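Robot arm rules changed after Tuesday's runaway

26th April

If you were counting on the Clumetti tabletop tasks this week, I have bad news - they're paused until Monday, all of them. I was on shift when it happened, so I get to write it up.

We were partway through a batch of 169 practice runs in the simulator when the stop command quit working. I hit stop, the screen said stopped, and the arm kept right on going. It pushed down into the tabletop for a good 60 seconds before I gave up and killed the whole program.
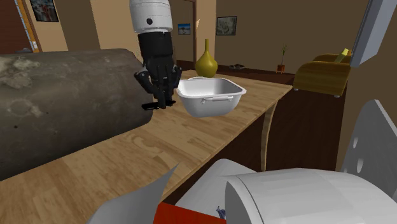 The stop command goes through Pundisum, our scheduling program, and that's where the trouble started. Pundisum had a backlog of 700 messages and put mine at the end of the line, behind a pile of routine status checks. Gripping tasks are the worst place for that kind of delay, as the fingertips spend so much time just above the tabletop, with things like that white bowl sitting right next to them. On a real bench I think we'd have been sweeping up pieces and ordering a new hand!

Đức Tiêu dug through the logs the same night and found the cause. An update back in December took away the priority flag on stop messages, and our tests never caught it because they only ever ran with a short queue. (Yes, I wrote some of those tests. I've bought the donuts.)
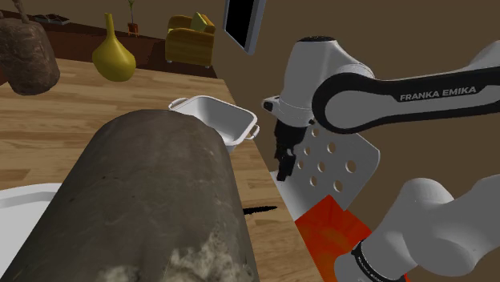

The Franka Emika arm over the table, with the gray cylinder up front.

Rosário Peixoto has put the flag back and is now rerunning the fault with the queue stuffed on purpose. She wants 100 clean stops in a row before anything gets switched on again, and the count goes back to zero if even one is late. She'd reached 60 when I left last night.
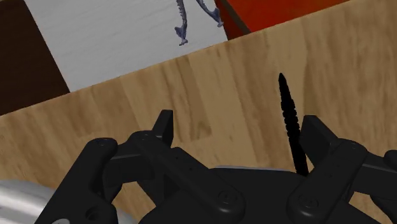 The same version of Pundisum runs the real arms over at Radebe, so those are off too. The folks there were pretty nice about it, considering. If you have jobs waiting on either system, leave them in the queue and they'll start up by themselves. Tirnar uses its own stop line and is running as normal.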